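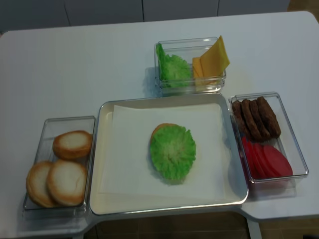

From: Juwita Harahap
To: Werari users list
Date: 22 June 2022
Subject: Re: Skendalen burger kit, worth the money?

Sorcha Ó Briain wrote:
> We are thinking to order the Skendalen kit for our teaching lab.
> Has anyone on the list used it with a two-finger gripper? The
> Liew catalogue says it suits beginners, but I would like to hear
> it from a person who has tried it. Is the price of 508 fair?

Dear Sorcha, dear all,

We bought the kit from Liew and I have worked with it for 11 days now, together with Kartini Simanjuntak. I will try to tell you what I know.

The price of 508 is for the food set, the clear containers and the tray. The arm and the gripper are not part of it. For this money you receive sturdy pieces, and I think the price is fair, but the delivery to us cost 265 more, so please ask Liew about this before you order.

The buns are the easiest part. They are thick and they forgive a small error in the grasp position. I would begin with them.
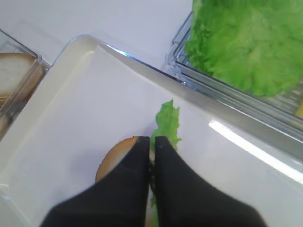

Gripper at the sandwich on the tray, seen from the wrist camera.

The lettuce is more difficult. The edge is wavy, so the depth reading changes a lot from one place to another. We got better results when we aimed at the middle of the leaf and came down slowly. For the cheese, the slices should lean in the small container, so that one corner is above the rim. If they lie flat, our fingers cannot get under them.

The patties and the tomato slices share one container and they stand on edge, one against the other. 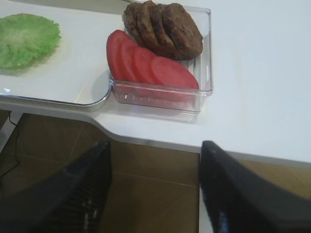

My main complaint is about this standing arrangement. When you take one slice away, the next one can slide down, and then the saved positions are no longer correct. The manual says only "reset the container", which did not help me much. Kartini now takes a new picture before each grasp. It is slower, but I recommend it.

I also wish that Skendalen would sell single pieces. If you lose one tomato slice, you must buy the full food set again. I wrote to them in June about it and I am still waiting for their answer.

Cempaka Hidayat asked me something off the list, and I think it is useful for everybody, so I copy it with her permission.

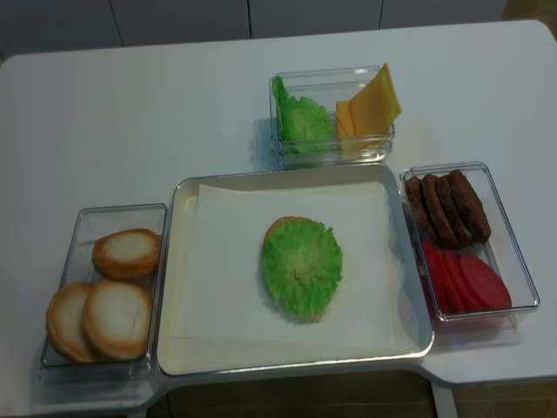

Can we use the kit without the paper sheets that Skendalen sells?

We have used ordinary white paper, cut to fit inside the tray, and our program works the same with it. I would not spend money on theirs.

If you want our grasp settings, Sorcha, write to me and I will send the file. It is made for the Werari fingers, so you will have to change the opening width if yours are different.

Kind regards,
Juwita Harahap
Flakdale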